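Bowls, a bare wooden top and a bit of colour: the Trevance workroom gallery

2023-06-21

I promised a gallery page for the new worktop and I've finally got round to it! One picture to go with it, I'm afraid, and a lot of chat, so put the kettle on.

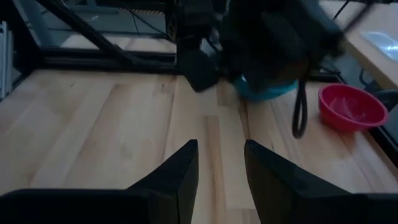
The red bowl out on the right, with the blue one further back. Look at those long pale strips of wood!

I love that red. It's a proper reddish-pink with a smooth rolled edge, and the inside has gone paler than the outside, with a few scuffy marks near the middle. I did think about replacing it with something smarter (there was a very tasteful grey set in the Grastex catalogue) but I'm so glad I didn't. Against all that beige and tan it looks like a boiled sweet.

The blue one you only get a bit of, just the curve of its side and part of the rim, but you can tell what a cheerful blue it is. Somewhere between turquoise and a summer sky, I'd say. The two of them came from different places and were never meant to be a pair. I just kept putting them out together and now I can't think of one without the other.

About the top

The old surface at Trevance was white and shiny and showed every crumb, and I'd been moaning about it for ages. What I wanted was wood, long strips of it, the butcher's block sort of look, with a few knots and dark streaks left in so that it didn't seem too perfect. I went to Fahy first, who were lovely but only had the very orange stuff in stock, and then to the yard over at Okport, where I spent far too long running my hand along things and getting in everyone's way.

It took me 3 visits to make up my mind. The first time I came home with samples that I then lost in the car. The second time they were shutting. The third time I pointed at the palest one on the rack, said "that, please" and went off for a bun.

The bill for the wood came to £144, which I thought was very fair, and that was with the cutting thrown in. Fitting it was another matter (I'm not going into the business with the spirit level) but it's in, and it's mostly flat.

One thing I hadn't expected is how much the colour changes with the light. In the picture it's on the cool side, a bit bluish towards the back, and I rather like it that way. Early in the morning it goes almost the colour of shortbread. By teatime with the lamp on it's a completely different piece of wood and I start wondering whether I picked the right one all over again!

Oiling and so on

Several of you have asked what I put on it, so I'll save you writing in again. It's just plain worktop oil, rubbed on with an old pillowcase, two coats to begin with and a very light sand in between. Go along the strips and never across them. I left it overnight after each coat and kept everything off it, which nearly killed me as I wanted to start arranging things straight away.

For everyday wiping I use a damp cloth and nothing fancier. Vinegar is apparently a bad idea on oiled wood, though I've known people swear by it, so make of that what you will. If you get a ring from a mug, try a dab of oil on it before you reach for the sandpaper. I reached for the sandpaper. There's a patch by the window I now keep a plant on.

Bowls, since you asked

Plastic bowls are the most useful things in the world and I won't hear a word against them. They're light and you can drop them, and if one gets a scratch you don't lie awake over it. I've used mine for beads, buttons, pegs, peas, soaking paintbrushes (not the same day as the peas) and once as a hat in a school play.

If you're after bright ones, have a rummage at car boot sales before you buy new. The colours you find are so much better, and I don't mind a bit of fading. I look for a rolled rim as it's nicer to hold and doesn't dig into your fingers when the bowl's full. Give it a good squeeze as well, and if it creaks, put it back.

I'm still on the lookout for a yellow one, a really eggy yellow. If you spot one anywhere near Okport, please grab it for me and I'll pay you back in cake.

What's next

Shelves, I hope! I've got the brackets already and they've been sitting in a bag by the door since I don't know when. The plan is for one long shelf in the same pale wood, if the yard still has any, with room for jars on the left and the bowls stacked up on the right. I'd like it done in July, before the big summer clear-out, but I said that about the worktop too.

More pictures when there's something to show. In the meantime do send me yours, especially if you've got a wooden top that's a few years old. I'd love to know how the pale ones darken, and whether your knots have stayed put.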